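Wednesday, March 2018

Up at six, bus to the lab, there before Ertuğrul for once. He had left the heater off all night and the arm was stiff for its first few moves, so I ran it through the warm-up twice and drank my tea standing up.

Today was the basket task again. I hold the arm by the handles and walk it through the whole thing by hand, then reset and do it over. Defne wants the approach from the side, slow, with a stop before the gripper closes. Yesterday I was going in too steep and she made me throw away the whole afternoon. I was annoyed then but she was right. I looked at the plots this morning and the wrist was turning late every time.

By ten I had a rhythm. The trick for me is to stand on the left and keep my elbow down. If I stand behind the arm I push it with my shoulder and the path comes out jerky.

Fadi came by and asked why we don't just use the remote for this. I said the remote is fine for big moves but I can't feel anything through it. With my hands on the arm I know when it is about to touch something. He tried three by hand and three with the remote and said his were bad both ways.

After lunch I went through the wrist camera recordings with Seung-woo. He wants to know how close we get before the picture stops being useful. In the one we stopped on longest, the wicker takes up the right side from top to bottom and everything else is just pale gray. There is a dark rounded thing low down in the shadow of the weave that neither of us could name from the picture alone. He wrote down the time stamp and we moved on. 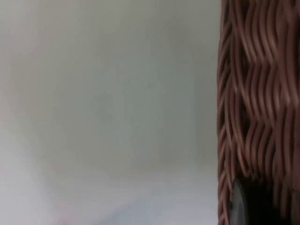 Afternoon

Second session from two o'clock. The plan was to start each run from a different place so the arm does not learn only one path. I put tape marks on the floor for my own feet, which helped more than I expected.

Lost part of an hour when the controller from Selisia dropped its connection. Ertuğrul restarted it and said it needs the new cable we asked for in September. I said I would write to them again. I have not done it yet.

Finished with 22 good runs for the day. Defne keeps the running total on the whiteboard and it is now 2,142, counting the ones done by remote before I started. She thinks we can train on what we have by the end of the week and see if the arm can do the approach alone. Ertuğrul thinks it will miss on the left side, where we have fewer runs. I did not take a side.

My right wrist is sore from holding the handle at an angle. Gönül says to switch hands every ten minutes. I tried it and my left hand is much worse at it, so those runs will probably be cut.

Home by seven. Soup from the freezer. Need to buy bread and call my sister tomorrow.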